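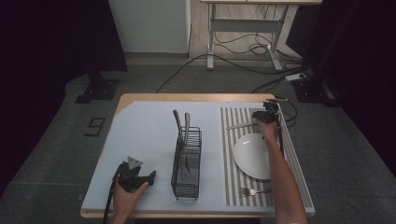 Yu-ting Tang asked whether the planner could just replay the recorded hand path and skip the grasp labels altogether. We tried it in October. Replay copes with a plate that stays put, but a fork turned a few degrees is enough to put the path out, so the labels stayed in.

Table setting, two hands. The right gripper has a knife over the striped placemat, the left one is empty near the cutlery holder.

Gallery: Jondimov, the table tasks

Jondimov is the software we use at Stomitz to turn hand-held gripper recordings into arm motions. It lines up the left and right streams, marks each open and close, and passes the result to the planner. This page goes with the notes on release 2.

The current table set has around 3,000 recordings. We hold back 300 for testing and never tune on them. Thin, shiny metal is still the hardest thing for the pose estimator, and knives are worse than forks. Hsin-yi Chiu rewrote the filter that smooths the jaw width, so short pinches are no longer dropped as noise.

Known problems: the two streams can drift apart on long takes, and the viewer loses its colour settings when you change tasks. The fix for the drift is being tested at our Tusstead office. Until it's merged, trim long takes before you import them.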